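Josholm, 2020-04-05

PREKBY INTRODUCES FOLD-BACK FLAP CARTON FOR SMALL-PARCEL PACKING

Prekby today announced a small printed shipping carton for mail-order sellers who pack by hand on a flat surface. The carton is made of corrugated cardboard, printed on the outer walls and left plain brown inside. 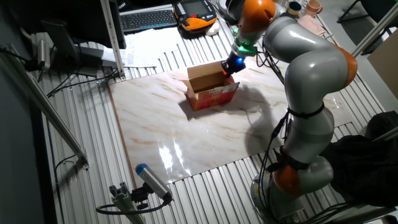
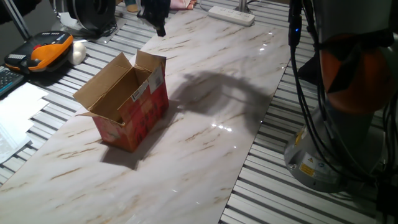
Carton with flaps open on a marble-patterned board.

The flaps are scored so that they fold back past vertical and stay clear of the opening during filling. The score line was moved outward from its position on the previous model after packers at the Bronthorpe site reported that flaps fell inward while items were being placed.

The print is applied to the outside only. Ink is kept off the inner faces to prevent transfer to light-colored goods. The outer walls accept standard adhesive shipping labels. Prekby recommends pressing the label from the center outward and allowing it to set before the carton is stacked.

In compression tests at Bronthorpe, closed cartons were stored at 71 degrees Fahrenheit for 80 hours before loading. A total of 1,168 cartons were tested between December and the end of the program.

"Most of the changes are in the scoring," said Tahsin Sikder, product manager at Prekby. "The board grade is the same as before. Customers who already use our tape and void fill can keep using them."

Le Roux, which sells candles and soap by mail, used the carton during the trial period. "We pack on a smooth board and the base sits flat on it," said Efa Foulkes, packing supervisor at Le Roux. "I would like a taller size as well."

Cartons ship flat in bundles, with a minimum order of 300. A taller version is under review and no release date has been set. Samples and a dimensional drawing can be requested from the Prekby sales office in Josholm.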